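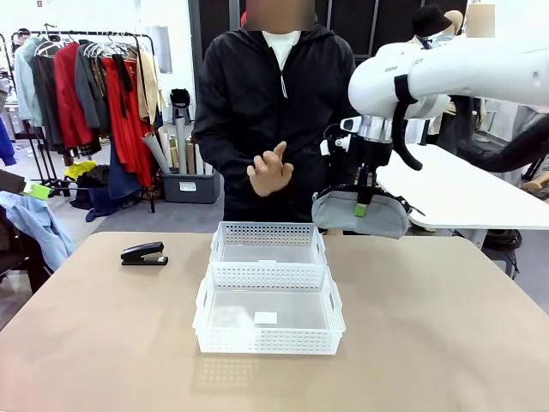

Household Textiles in Context
Session 7 handout: Reading a laundry book

Right, last time we got as far as the copper and the mangle, and a few of you asked where on earth the evidence comes from. Most of it comes from books like the one I passed round at the end (thank you for the clean hands!). A laundry book is the dullest-looking thing in any archive, a ruled notebook with a column of linen down one side and numbers across the rest, and I love them more than is probably healthy.

The one we're using this term comes from the big house at Gatetberg. It runs to 102 pages, with the last few torn out, and I'd dearly like to know what was on them. You've each got a copy of the December section in your packs. Have a go at it before you read any further. I mean it, close this and go and look at the page.

Back? Good.

First thing to sort out is what gets written down and when. The linen was listed as it left the house and listed again as it came back, so every line should have two figures that match. Where they don't match, somebody usually had to pay. Look at the pillow cases in the second week. Seven went out, six came home, and there's a tiny cross in the margin in a different ink. I think the cross means the washerwoman was charged, but I've changed my mind on this twice already, so do argue with me in class if you read it another way.
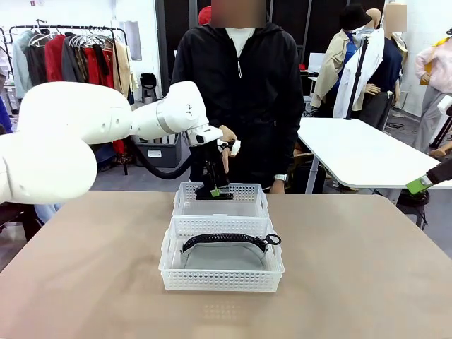 Second thing, the words themselves. Spelling wanders all over the place and you mustn't tidy it up in your transcript. "Table cloaths" stays "table cloaths". If you can't read a word, put square brackets with a question mark inside and move on. I'd much sooner see ten honest gaps than one brave guess, as I spent a whole winter believing in a garment that was really just a smudged "ditto".

Third, and this is where people come unstuck, a laundry book only shows you what was sent out. Plenty never was. Wool was mostly brushed and aired, silk was spot-cleaned at home if it was touched at all, and the servants' own things were often washed separately and never listed. So when you read an essay that says a household "owned" so many shirts on the strength of the wash list, put a big pencil query next to it. The family may have had stacks more in the press upstairs.

Which brings me to marking. Linen was numbered so that it could be used in turn and wear evenly. At Gatetberg they used red cross-stitch, family initial first, then the number in the set. The highest I've found is a napkin numbered 123, and for a long time I took this as proof of a truly enormous napkin collection. Then I compared it with the Brandovley inventory and found they started a fresh run of numbers every time they bought a new set, without going back to one. Do check how the numbering works in your own source before you get excited about it.

A word on Brandovley while I'm there. The inventory is later and much neater, and it was drawn up for a sale, so it's the opposite sort of document in nearly every way. Things are grouped by room, worn pieces are called "good" and good pieces are called "fine". Read it alongside the laundry book and you'll start to see the same sheets being talked about by people who wanted very different things from them.

For next week

Transcribe one full page of the December section, keeping the original spelling and line breaks. Any page you like, but not the first, we'll do that one together.

Write 1,000 words on what your page can and can't tell us about who was living in the house that month. Think about guests. Think about babies too (the clouts are listed under C, and there are suddenly a lot of them).

Bring a pencil and the glossary sheet. If you've lost the glossary there are spares in the tray outside my office, under the pile of things I keep meaning to file.

Handout last revised April 12, 2023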